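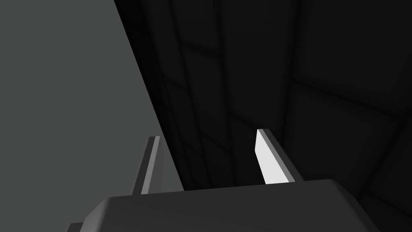
What's the best way to stop home-printed pantry labels from drifting off the sheet?

Set the print scale to 100 percent and turn off "fit to page" before you print anything, then run one test on plain paper and hold it up to a window with a label sheet behind it.

I wish I'd started there! I spent most of August blaming my printer, then the paper, then the cat, and all along the print box was shrinking my page a hair to make room for margins. On one label you'd never see it. By the bottom row of the sheet the word "paprika" was sitting half on one sticker and half on the next.

So, my label-making tips, in no special order, updated 12/4/19 with a couple of things readers wrote in about.

Build the grid once and lock it. I do mine in Pallo, but any layout program with layers will do. Measure one label with a real ruler (the numbers on the package round off more than you'd like), draw one rectangle that size, and copy it across and down. Put all those rectangles on their own layer, lock the layer, and set it so it doesn't print. Now you have guides you can't knock out of place with your elbow.

Save that as a template, and I mean as a template, the kind that opens a fresh copy. I once saved my spice labels over the blank grid and then saved my jam labels over the spice labels. Gone, all of it.

Keep text well inside the edges. My printer grabs the paper a little differently every time, and a border right at the edge of the label shows every wobble. I gave up borders completely last winter and my labels look twice as good. If you love a border, bring it in far enough that it looks like you meant it.

Fonts! I have 1,030 of them on my computer, which is ridiculous, and I use 2. One for the name of the thing and one for the small print underneath. If your font menu takes forever to open, go through and switch off everything you haven't touched in a year. You don't have to delete them - most font managers let you turn them off and on again. Mine went down to 128 active fonts in one evening with the radio on, and the program opens so much faster now.

Type your list somewhere else first. I keep a plain spreadsheet with one column for the name, one for the date I filled the jar, and one for notes like "hot!!" or "use in bread." Then I pull it into the layout with data merge. It's fussy the first time. The field names have to match exactly, and a stray space after "Name" will drive you up the wall. After that a whole sheet fills in by itself, and when I change flour brands I fix one cell.

Hala Salem wrote to ask why her dark green came out nearly black on paper when it looked so pretty on screen. Hers was a combination of a very bright monitor and cheap matte stickers that soak up ink. Turn your screen brightness down to about where a sheet of white paper next to it looks the same, and then pick your colors. Also go one shade lighter than you want on matte stock. I use the Mockus matte sheets for dry goods and that one-shade rule has held up fine. For anything in the fridge I switch to the Sakirine film sheets, which need the printer's glossy setting and a good long dry before you stack them. I lay mine out on the ironing board.

If you're adding little pictures (I have a wheat stalk I'm very attached to), use vector art when you can. It stays crisp at any size. If all you've got is a photo or a scan, place it at the size it will print and check the resolution there, after you've scaled it. My first wheat stalk was a scan that looked lovely tiny on screen and came out like a gray caterpillar.

Don't run a half-used sheet through more than once more. The edges where labels used to be can lift and catch inside the printer, and picking a sticker off a roller with tweezers is a bad way to spend an evening. I save the leftovers for handwriting.

File names: I put the room first, then the thing, then the sheet size. "Pantry spices small." "Garage screws large." I have 218 label files at this point and I can find any of them, including the ones for my sister's seed drawers.

And do print a spare sheet of blanks with just the pretty font heading and a line under it. When a new bag of lentils comes home at dinner time I am not turning on the computer for it, I just grab a pen.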